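Open day at Akley: I watched a robot sew

3 min read

I spent my Sunday at the Wilar open day out at Akley, and I'm still talking about it to anyone who'll stand still. If you don't know Wilar, they're the folks who moved into the old Mapplebeck building last November to work on surgical robots. They'd never let the public in before, so of course there was a line out the door by the time I got parked.

They ran the visit in groups of 19, which meant a bit of waiting (bring a hat next time, there's no shade in that lot), but it also meant you got close enough to ask things. My group had three retired nurses in it and they asked much better questions than I did. They wanted to know about cleaning, and drapes, and what happens if the power drops. I wanted to know if I could have a turn.

The main event was the suturing demonstration on the system they call Ukel. You stand behind a rope, an engineer talks you through it, and the close-up view goes on a big screen so people at the back don't miss out.
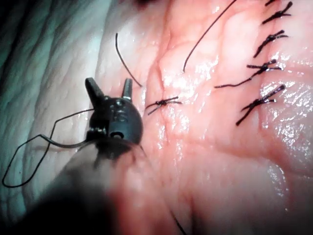 Sewing is something I thought I knew a little about — I've hemmed every curtain in my house — but this was another thing altogether. There's no thimble and no fingers, just two small jaws at the end of a dark instrument. By this stage there was already a column of knots running down the right side, dark thread on shiny pink, and one more knot sitting by itself right next to the gripper. The tails aren't all trimmed the same either, one of them trails a good way out toward the middle. I found that kind of comforting, my own thread ends look like that!

I did get my turn in the end, sort of. Next door they had a practice console where you could pick up rubber rings and drop them on pegs. I managed 11 before my time ran out, and a kid who can't have been past third grade beat me easily. The controls are lighter than you'd expect and I kept overshooting.

The woman at the front desk told me 1,029 people had signed in by closing time, which is a lot for Akley on a hot weekend. They're hoping to do it again next summer. Go early, and eat before you go, the coffee cart was out of everything but muffins by noon.

Posted 12 Aug 2018

Comments (3)

curtainrod: We were in the group after yours I think. My husband had to step outside for the suturing part but he loved the pegs.

Deb in Akley: Is the practice console OK for little ones? Mine is five.

hal_w: Parking was terrible. Good day otherwise.

We use cookies to remember your settings. By staying on this site you agree to our cookie policy. OK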